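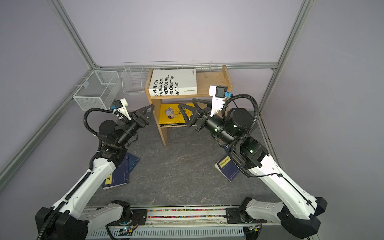
The shelf at Dredgate with the white Spanish title on the upper tier and a yellow book below it. Wire baskets to the left.

Dredgate Book Exchange: the small shelf
Gallery posted 18 Mar 2018

This gallery covers the small shelf and the wire storage next to it. The main bookcases have their own page, which has not changed since the last update. The small shelf takes books in languages other than English, plus large books that do not fit standing up in the main cases.

The exchange list now has 309 titles. Most of them are at Nikberg, where there is more wall space. Dredgate keeps a short selection, changed over when a box comes across from Nikberg.

The shelf

The shelf has two tiers and stands on the floor against the back wall. It is plain light wood with side panels and a rounded top edge. The upper tier is the better place for large flat books. A wide cover laid at an angle can be read from a standing position, and the Spanish book has its lettering in big black capitals, so it does well there.

Smaller books can go on either tier. We used to stand them all up with the spines facing out, and that works for a full row. With only a few books on a tier they slide over one after another and the covers start to bend. Laying them flat takes more room but they come to less harm.

We looked at a longer unit from Omerović before settling on this size. It was 700 mm deep, too much for the corner, and would have meant moving the baskets. The two-tier size leaves the wall beside it open for wire storage and is light enough to pull out for cleaning.

The baskets

The larger rectangular basket is on the left wall near the corner, and the slightly smaller one is on the back wall between it and the shelf. The large one has a divider inside. There is also a white wire rack higher up on the back wall, over the shelf.

Wire is easy to wipe down and does not collect dust in the corners the way our old cardboard trays did. It does mark soft covers if heavy books are stacked on them, so please put hardbacks in first and paperbacks on top. Loose bookmarks fall through the mesh. Tuck them inside the book.

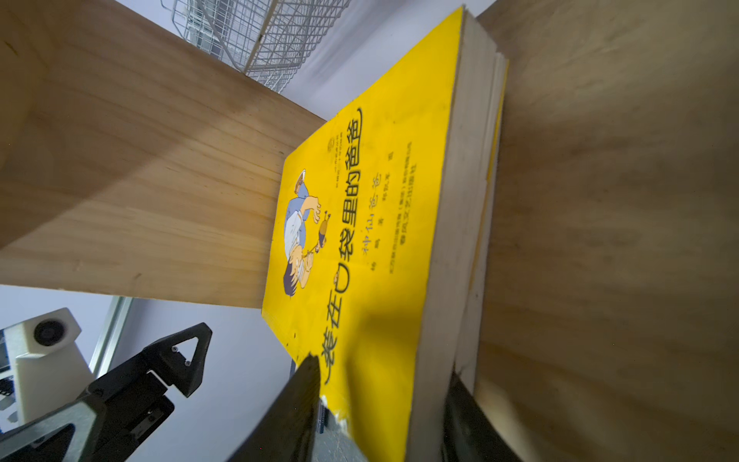 Borislav Spahić wrote to ask if worn children's books are still worth bringing in, as he has a box of them at home with soft corners and creased covers, and he would sooner pass them on than put them out for recycling. He also wanted to know whether we tape the covers or leave them alone.

Worn books are fine. The yellow paperback in the picture, 装在口袋里的爸爸 (in English, something like "The Dad in the Pocket"), has a torn and creased corner with the white paper showing, and every page of a book like that can be read as well as in a new copy. We turn books down for mold, missing pages or a block that has come away from the spine. A bad corner is no reason to leave one at home.

As for tape, please don't use ordinary clear tape. It goes brown and the glue creeps out along the edge, and after that the cover sticks to whatever is next to it. A small amount of white glue under the lifted layer, a sheet of wax paper over it and a flat weight overnight will hold most corners. If you would prefer not to do this yourself, put a slip of paper in the front saying "corner" and leave it with the others.

Children's books in Chinese are asked for more than we can supply. The same goes for picture books in Bosnian. Spanish is well covered at the moment, mostly nonfiction, and we would be glad of some novels.

Shelving notes

Books lying flat: no more than 5 in a pile, largest at the bottom.

Books standing: keep the row snug, with a heavier book at the open end. If the row leans, take one down and lay it flat in front.

Titles in other scripts: copy the title onto the list exactly as it is on the cover, then add an English version in brackets. If you can't write it, leave the line blank and put the book in the large basket. A few entries have only a description at present ("yellow, cartoon cover"), and there is more than one yellow book, so those lines need to be filled in properly.

Returns from Jadomgate arrive without slips. Check them against the list before shelving.

The next changeover with Nikberg is in April. Books meant for it should be at Dredgate by the end of the month before.

More galleries: Main bookcases / Nikberg reading room / Jadomgate returns table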